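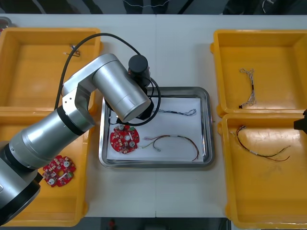 Baltasar Ibarra spent nine years chasing trade-secret thieves for the federal government, and he still talks like a man who's been up all night reading somebody else's email. I met him at a diner in Brimulbridge one morning in July, and we got right into the Stimis case (my favorite!). An engineer there was charged with copying nearly 4,000 files before he quit. "Folks picture spies and microfilm," he told me. "It's drawings. Say, the elbow on a silver robot arm with black joint rings. Somebody paid years of wages for that elbow."

So did he ever feel sorry for the guy? "Sure, a little," he said. "Then I read the rest of the file."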